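Plirkeo Backup Support
Ticket: Nightly backup to network drive stops at 31 percent, no error
Status: Resolved (closed by customer)
Product: Plirkeo desktop, saving to an Otia two-bay network drive
Opened: Nov 29, 2021

Original message

Hi there! Long-time Plirkeo user, first ticket. I'll try to give you everything up front, because I know how annoying it is to get "it doesn't work, please help" (I used to answer phones for a dental office, I feel your pain).

My nightly backup has stopped finishing. It starts on time, the little green arrow spins, it gets to 31 percent and then it just sits there. No error, no red mark, nothing in the tray. If I leave it all night it's still at 31 percent when I come down in the morning. If I hit Cancel, the Cancel button goes gray and stays gray, and I have to restart the computer to get out of it.

My setup:
- Windows 10 desktop, plugged in with a cable
- Otia network drive in the hall closet, also on a cable
- Kocsis router that came with the house internet, plus a small Kocsis switch in the closet because the router ran out of ports
- One backup job called Skilura, which is the name of my side business. It's 170 GB, mostly pictures, invoices and scanned patterns

It worked fine from April until this month. I haven't changed anything that I know of (yes, I know everyone says that).

What I've tried already:
Restarted the computer.
Restarted the Otia.
Restarted the router, which made me very popular in this house.
Updated Plirkeo to the current version.
Checked free space on the Otia. It's less than half full.

Log file attached. I looked through it and the last line before it goes quiet is "waiting for destination," over and over.

Update 1, from me

Thanks for the quick reply! I did the three things you asked for.

First, the small test job. I made a new folder on the desktop with some invoices in it and backed that up to the same place on the Otia. It finished before I got back with my coffee. So the drive can be reached and the password is right.

Second, I turned off the antivirus and ran Skilura again. Same thing, 31 percent. Antivirus is back on.

Third, the "verify destination" tool. It ran for most of the afternoon and came back clean. I did not enjoy that one, the closet is right next to my desk and the Otia sounds like a popcorn machine when it's busy.

One thing I noticed while I was waiting around: the percentage isn't always exactly the same. I'd been saying 31 because that's what I kept seeing in the morning, but last night I stayed up with it and it sat at 29 for a good while, then jumped, then stopped at 31. Maybe that's just how the bar gets drawn. I'm mentioning it in case it matters.

Update 2, from me

You asked if it could be one bad file. I kind of hoped so, that would be a nice easy answer! I turned on the detailed log like you showed me (Settings, Advanced, the check box all the way at the bottom that I had never once scrolled down to) and ran it again.

The last file named before it goes quiet is a scanned pattern, a PDF. I opened it and it's fine. I moved it out of the folder anyway and ran the job again. Now it stops on a totally different PDF. Moved that one too. Next time it stopped on a spreadsheet. So I don't think it's the files, unless they're taking turns.

What does look the same each time is the clock. I wrote down when the job started and when the "waiting for destination" lines began, and the gap was nearly identical on every run, whatever file it was on. I'm not a computer person but that smells like a timer to me. Is there something in Plirkeo that gives up after a while?

Also, to answer your other question, no, I can't open the Otia from Windows while the job is stuck. The folder window just hangs with the blue circle. From my phone I can see the Otia's web page the whole time, which confused me. I figured if it was down it would be down for everybody.

Update 3, from me

Okay! I think we're getting warmer.

Your note about sleep settings got me digging. The Otia has a disk sleep setting, and it was on. I turned it off. Ran the job, got past 31 percent, got all excited, told my husband, and then it stopped at 44. So that helped or it was luck, I can't tell which.

Then I went after the computer. In the power settings for the network adapter there's a box that says Windows may turn the thing off to save power. That was checked. Unchecked it, restarted, ran it again. Stopped at 40.

So then I started moving cables, which I probably should have done on day one. My phone goes through the router's wireless and the router has its own cable to the closet switch, so the phone and the desktop don't take the same path. The desktop goes from the wall jack to the closet switch, then to the Otia. I borrowed the long cable from the TV and ran it down the hall from the desktop straight to the router, and ran Skilura like that.

It finished!! All of it, no stops. I had to step over a cable all evening but it finished.

Update 4, from me

You asked me to make sure what landed on the Otia is good and not just there. I restored a bunch of stuff to a new folder called RestoreTest and opened things at random. Invoices open, patterns open, the big spreadsheet opens with all its tabs. The pictures folder is the one I was most nervous about, with 3,000 files in it, so I poked around in there the longest. They open full size and I haven't hit a gray one or a half-loaded one.
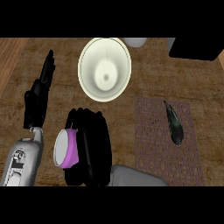 Cream-white bowl seen from above (3D render)

The dates on the restored files match the originals too. I was worried everything would come back stamped with today, which happened to me years ago with a different program, and it made a real mess of my tax folder.

Now back to the closet. With the desktop on the wall jack again, I swapped ports on the Kocsis switch. The desktop had been in port 3. I moved it over to the last port on the end and ran the job twice, once in the afternoon and once on the regular nightly schedule. Both finished. Then I put it back in port 3 just to be sure, and it hung again, this time at 27 percent.

So, bad port. Or the whole switch is on its way out and that port went first, which is what my brother-in-law thinks. I've put a piece of tape over port 3 with NO written on it, and I'll pick up a new switch when I'm next in town.

Update 5, from me

Quick one, then you can close this. The nightly has finished every night since I moved the cable. I turned disk sleep back on for the Otia (it's so much quieter) and it still finishes. I left the adapter power box unchecked, since you said it doesn't hurt anything on a desktop.

Two small requests for whoever reads these. Could the program say something after it's been waiting on the destination for an hour? Even a little yellow triangle would do. I went several nights without a backup before I noticed, only because I happened to look at the tray. And the Cancel button really should cancel. Having to restart the whole computer to stop a job is no fun when you've got other things open.

Also, for anybody searching who has the same thing: run a long cable straight to the router before you go through all the settings. It would have saved me most of a week.

Thanks for sticking with me on this, you were very patient about all my messages. Please go ahead and close it.

Ticket closed. Cause: faulty port on network switch. Feature requests forwarded.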